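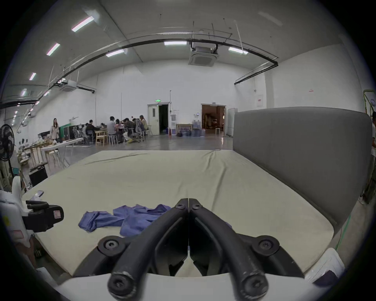
Search this site Enter keywords Go

Notes 2: Recording demonstrations by hand
Olesia Marchuk

A demonstration is one complete run of a task, from the first reach to the final release. In this unit we compare two ways of recording one.

Hand-held gripper. You carry the tool and do the task yourself. The camera on the tool records the view, and the jaw opening is logged along with it. It is quick to learn, but you can easily make motions the arm can't follow — keep your wrist turns small.

Remote control. You steer the arm from a separate station. Every motion is one the arm can make, but each run takes longer. Cloth is hard this way, as you can't feel when the fabric slips.

The Tollus set has 481 hand-held runs and 292 remote ones. Throw out any run where the jaws leave the view or the cloth is dropped and picked up again. Label what is left before you trim it.

For next time: read the Wendico setup guide and write one page on which method you would use for folding a towel.

Related items
Notes 1: What a policy learns from
Prunusitz lab rules
Tkachenko reading list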